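Why I've gone back to folders

I keep being told that folders are finished. Search is so good now, the argument goes, that you can throw every file you own into one great heap and type a couple of words when you want something back. The notes app I use at work dropped folders altogether in its January update (tags only, plus a search box the width of the screen), and the file manager on my laptop now opens on a page called Recent, as if the only things I could possibly want are the things I had open this morning.

I gave it a fair go, I really did! I moved 2,415 files out of the old tree I'd been dragging from computer to computer and let the machine sort it out. I lasted 7 weeks. Then I spent an evening putting it all back, and I've been much happier. 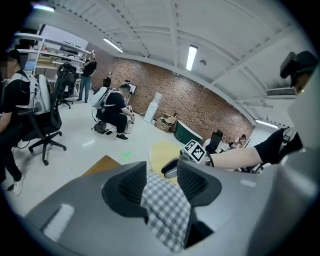

Search works beautifully when you know the name of the thing. Most of the time I don't. I know it was a letter to the council in Hutcombe, or a spreadsheet I made the same spring as the one for the roof, and the quickest way to it is to go and stand where it ought to be and look about. A heap doesn't let you do that. If you'd asked me to find that grey and white checked cloth by typing, I'd have tried "check", then "gingham", then "tea towel", and I'd still be there at bedtime, whereas put it in a drawer with the other cloths and I'd have my hand on it before the kettle boiled. People who design software seem to think we all remember things by their labels. I remember where I put them.

My friend Remigiusz Adamczyk disagrees with every word of this. He has one folder on his desktop called Stuff, and he'll tell you with some pride that he's never lost a thing in it. Well, fine, but he names his files like a librarian, with the date first and then the client and then what it is, all in the same order every time. That's a filing system! He's squashed the folders into the file names and then claimed he doesn't need any.

Tags were supposed to be the answer for the rest of us. A file can only live in one folder, but it can have as many tags as you like, and I can see why that sounds lovely. I had 244 of them by the end. I had "invoice" and "invoices" and "Invoice" with a capital, which the app treated as a separate thing, and one that just said "La", which I think was me being interrupted. With folders I at least see the mess while I'm making it, because there are the two folders side by side with nearly the same name, and I tidy them up. Tags hide all that until you need something in a hurry.

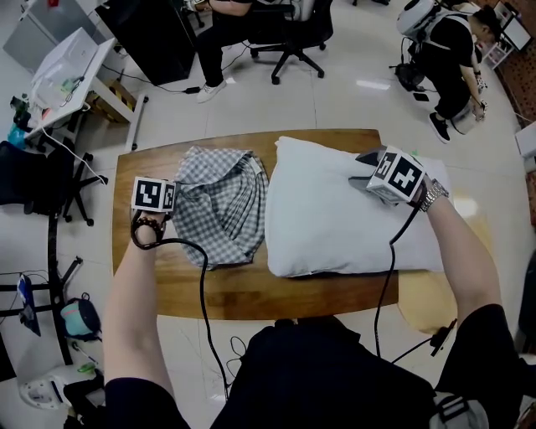
And there's the question of what happens when you leave. I used a program called Wondlow for a couple of years, and it was very good at guessing what I was after, right up until I wanted to move to something else. The export gave me one enormous folder of files with numbers for names, and the tags came separately in a little database that only Wondlow could read. My plain old folders from years before that had been through 2 operating systems and a dead hard drive and still opened exactly as I'd left them. You copy them across and that's the job done.

Ľudovít Kuruc, who looks after the computers at our office in Indley, reckons I'm describing a habit and dressing it up as a principle. He says his younger colleagues never think about where a file is, any more than they think about where a song is, and they get on perfectly well. He may be right about them. I've also watched those same colleagues download the same form four times in an afternoon, each copy with a bigger number in brackets on the end, so I'm not ready to give in just yet.

What I'd like is for the people who make these programs to leave both in. Keep the search box, I use it every day. Keep the tags for anyone with the patience. Just put the folder list back down the left-hand side, let me choose it as the page I start on, and please stop switching it back to Recent every time there's an update.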